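The grip that wouldn't let go

I've been running test shifts on tabletop arms for long enough that I should be past getting rattled by one, but here I am, writing a whole column about a toy ketchup bottle. Our logs at Griken show 1,663 pick attempts since March, and 956 of them went fine. The ones I keep chewing on are 18 stalls where the arm stopped, the screen said "released," and the fingers stayed shut. The software believed its own command! It told the gripper to open, ticked the box and moved along to planning the next pick with the last thing still in its hand.

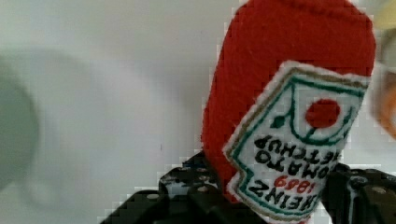
Haslinger wrote in under my last post that I'm making a fuss over felt, that a stuck gripper holding something soft is the safest failure you could ask for, and that dropping things is what hurts people.

Fair enough, and I'd agree if the arm had known it was stuck. A gripper that holds on when the power dips is doing you a favor. A gripper that holds on while the controller plans as if it's empty is a different animal, because every move after that is figured for a hand with nothing sticking out of it. Swap the plush for a glass bottle, or for somebody's sleeve, and tell me again about the fuss.

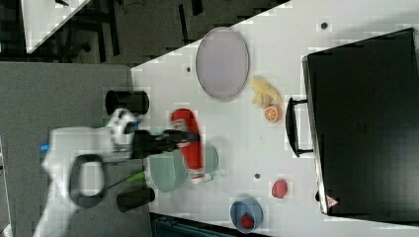 Red bottle in the fingers, green pitcher right behind it.

What bugs me most is how cheap the fix looks. The Lusum fingers we use already report their position. Read it back, wait a beat, and if the gap hasn't changed, stop everything and yell. I got a rough version going in roughly 10 lines (ugly ones, I'll admit) and it caught the next stall we had. So why do we all keep shipping the "command sent, must be done" version? I think it's because it demos beautifully, and I've been guilty of that too.

I've asked for the readback check to be switched on by default before the arms go out to Trustitz. If it slows every pick down a little, I can live with that. Put the coffee on and let it be slow.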